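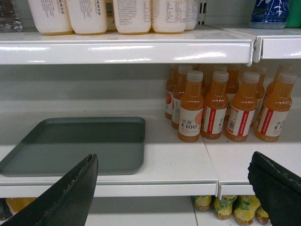 Small Store Owners Board > Ordering and Suppliers > Rastogi minimum going up, stay or leave?

Started July 2025

cornerlot_dee
ok so got the letter from Rastogi. Minimum drop goes from whatever we had (never had trouble hitting it) to 40 cases a delivery, mixed. Drinks, shelf stable, doesn't matter, but 40. For a store my size that's a lot of backroom I don't have. My backroom is a hallway. There's a mop sink in it.

Options as I see it
- stay with them and go every other week instead of weekly
- move drinks to Clellavent, keep the rest where it is
- do cash and carry myself, which I swore I'd never do again after my back

Anybody been thru this with them? Do they bend if you call? My rep used to bend but my rep left and now it's a phone tree.

hallwaystock
They don't bend. I called twice. Second time the person was nice about it, still no.

Every other week is fine for anything with a long date. It's the juice and the cultured drinks that'll kill you. I went every other week last year on those and was dumping by the second weekend.

bellsandwhistle
Disagree on the juice. If you're dumping juice you're ordering too many flavors. I cut from 9 down to 4 and sales stayed the same. People who wanted guava bought orange. One lady complained, she still comes in.

hallwaystock
Depends on the neighborhood. My guava people do NOT buy orange. They go across the street and buy guava there, and then they buy their milk and their lottery over there too.

bellsandwhistle
Did you test it or are you guessing

hallwaystock
I watched them cross the street. I have a window.

cornerlot_dee
lol ok

I don't think flavors is my issue though. I'm already lean. It's the 40. If I cut flavors I still have to buy 40 of something.

uptown_jar
Clellavent user here, going on three years. Good and bad.

Good: no minimum on chilled if you take a weekly slot. Driver puts it inside the door, not on the curb. Credits show up on the next invoice without a fight.

Bad: the dates. You have to check every case while the driver is standing there, and the driver does not like standing there. I've had stuff come in with so little time left on it I'd be marking it down the day I shelved it. Also they sub without asking. Ordered one kind of yogurt drink and got another, same size, diffrent brand, "comparable item." My customers didn't think it was comparable.

cornerlot_dee
the subbing would make me crazy. Can you turn it off?

uptown_jar
There's a box on the order form. Check it every single order. It doesn't save. I forgot in June and got a case of something I'd never heard of. Sold ok to be fair.
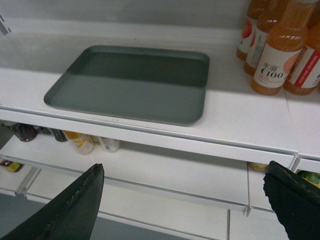 While I'm on here – the other thing with Clellavent is they want payment on delivery for the first 17 weeks. Weird number, don't ask me. After that you get terms. So if you're used to paying Rastogi at month end, plan for that. It hit me harder than the prices did.

cornerlot_dee
17 weeks?? Ok that is something I needed to know. I pay everybody out of the last week of the month basicaly. Paying at the door every Thursday means keeping cash in the drawer or writing checks I'm nervous about.

oldtimerproduce
Going to be the grump. You're all fixing the wrong end. The minimum isn't a problem if you share a drop. Me and the deli two doors down have shared one since before most of you opened. Goes to my address, I roll his share over on a hand truck, he pays me Friday. Been working for years.

bellsandwhistle
And when he doesn't pay you Friday?

oldtimerproduce
Then he pays me Monday.

bellsandwhistle
Good for you. I did it with the place next door to me and got stuck with a full drop when they closed. Didn't hear a word from them, just paper on the windows. Never again. Credit is in your name, debt is in your name. I would not tell a new person to do this.

oldtimerproduce
I'd tell a new person to know their neighbors.

bellsandwhistle
I knew them fine. They were nice people and they went broke.

hallwaystock
Both of these can be true guys

If you do share, do it in writing, even one page. Who takes the short cases, who eats the damages, what happens if one of you skips a week. We had a fight over one broken case of seltzer that went on longer than it needed to.

cornerlot_dee
There's a laundromat on one side of me and a tax place on the other. Neither one is buying drinks by the case. There's a place on the next block but I don't really know them, and they're kind of competition?

oldtimerproduce
Go in and buy a sandwich.

minimart_kp
Skimmed this, sorry if somebody said it. Okeso took over a bunch of routes from the small guys in our area and they're hungry for accounts right now. No minimum for the first stretch. Prices are up a bit on soda and down a bit on juice, so depends on your mix. I moved chilled only. Shelf stable I still get wherever it's cheap that week.

Their order app is bad. Like really bad. It logs you out if you scroll too far. Do your order on paper first and type it in fast.

uptown_jar
Okeso doesn't come to us yet. How are the dates?

minimart_kp
Fine so far. Had one case short dated, sent them a picture of the stamp, got the credit. Ask me again in the winter, everybody is good when they're trying to get you signed up.

cornerlot_dee
@minimart_kp did you have to sign anything? Length of contract?

minimart_kp
Account form, resale cert, that's all I remember. READ the cooler part though. If they put a cooler in your store there's a separate paper, and it says what can go in the cooler. I said no to the cooler.

bellsandwhistle
Second that. Never take the free cooler. I took one from another outfit and then I couldn't put my own best seller in it. Electric bill was mine too.

hallwaystock
I love my free cooler. Took the corner where I had the dead card rack. Mine's never been checked once. But yeah read the paper.

uptown_jar
Something else for Dee. Before you switch anybody, pull your last 2 months of invoices and add up just the drinks. I thought mine was huge and it came to a little over 2,000. Made me calm down. I was about to rearrange my whole life over something smaller than my insurance.

cornerlot_dee
did this last night. Mine's under that. So yeah, calmed down some. But it's also the stuff that gets people in the door in summer, so I can't just let it go thin. Empty spots look terrible and then they think you're closing.

oldtimerproduce
Pull everything to the front and nobody sees thin. One deep all the way across. Do it before the after school crowd and again before you lock up.

bellsandwhistle
Finally agree with him on something. Oldest first though, don't just grab whatever's easy to reach.

stepstoolsam
What about Uto? The cash and carry by the highway. I do drinks there Sunday mornings, before it gets busy. No minimum, you look at the date yourself, you pick it up yourself. Yes it's your back and your gas. I count my time as zero, which my wife says is a mistake.

cornerlot_dee
your wife is right. But how's the juice price vs delivered?

stepstoolsam
Cheaper on the big bottles, same on the small ones. Get the flat cart, the regular ones all pull left. And bring a cooler bag or ice if it's a long drive for you, I don't like chilled stuff riding in the trunk in this heat.

cornerlot_dee
ok here's where I'm at. Stay w/ Rastogi for shelf stable, every other week, 40 is doable if it's two weeks worth and I stack it in the hall on the side away from the sink. Chilled goes to Okeso if they deliver out here, calling in the morning. If they don't then it's Uto on Sundays till I figure it out. Not doing 17 weeks of paying at the door, sorry uptown.

uptown_jar
No offense taken. I don't work for them.

hallwaystock
Get shelf racks up off the floor in that hallway if there's a sink. The inspector wrote me up over two cases sitting flat on tile.

cornerlot_dee
ugh. ok. Adding it to the list. Will post what Okeso says.

cornerlot_dee
They deliver here. Wednesdays before 7. App logged me out twice signing up.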